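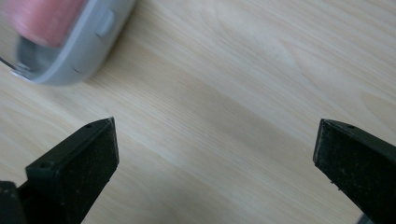

Slide 2 - teaching by hand

OK, my favorite part! Take this one slow.

What the tool's camera gets is what the robot gets to learn from. Two black fingers, wide open, lots of pale wood between them. The gray thing with the pink roll is way up in the corner and blurry. Ask the room: where would you move next? Wait for hands.

Every demo starts with a person holding the gripper and doing the job. No code, no joystick. Tekle Asfaw did 23 in one sitting at Zemircombe and wanted to keep going!

Remote control comes on slide 4, so don't get pulled into it yet. If someone asks, say we use both and I love both - by hand is quicker to pick up.

Mention the total for Stundetville: 1,047 demos since December. Pause there, people like that number.

Pass the spare gripper around. Front row first. Get it back before the Demissie clip.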